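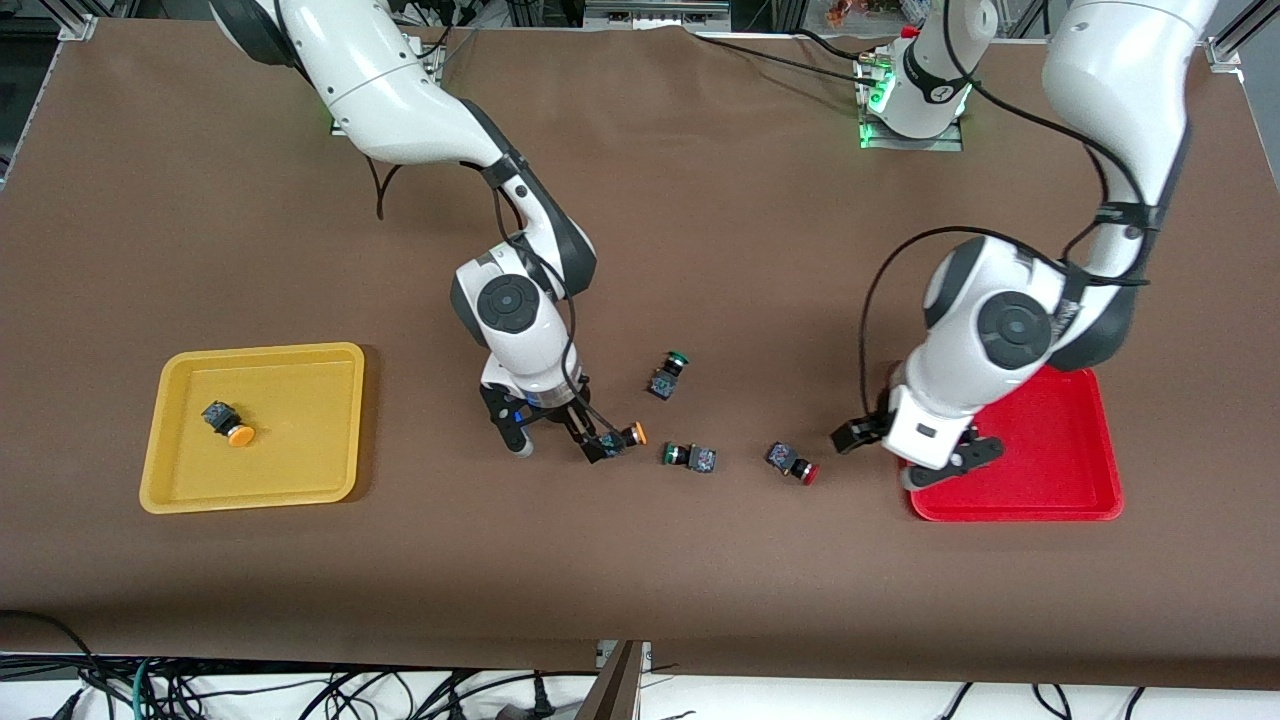
On 4 Aug 2021 a member wrote:
> I've got 8 jars of pickles to get through before the end of summer
> and I'm tired of eating them out of the jar. Does anyone fry theirs?
> Mine come out soggy every time, and the coating slides right off
> in the pan.

Oh, I fry mine all the time, and soggy was my problem too for years! The coating slides because the slices are too wet when they go into the flour. Lay them out on a towel, put another towel on top, press down and leave them for 18 minutes (I set a timer or I forget them completely). If I'm doing a big batch I cover the whole table in smooth brown paper like in the photo and set out two trays, one for the floured slices and one for the finished ones. A yellow tray and a red tray would do nicely, so you never mix them up.

For the coating I use plain flour, then buttermilk, then cornmeal with a good shake of paprika. My grandmother used crushed crackers – also very good, but they brown fast, so watch them. Keep the oil hot and don't crowd the pan. Six or seven slices at a time is plenty in mine.

Which pickles are you using? I've had the best luck with the Lanow dills, the thick-cut ones. The Hollov sandwich slices are tasty but so thin that you end up with mostly crust. (My son prefers it that way, so what do I know.)

One more thing, don't salt them afterward until you've tasted one. I ruined a whole plate in February, right before company came, and we ended up eating cheese and bread.

If you have any brine left over, save it for potato salad. I can post that recipe too, I just have to find the card.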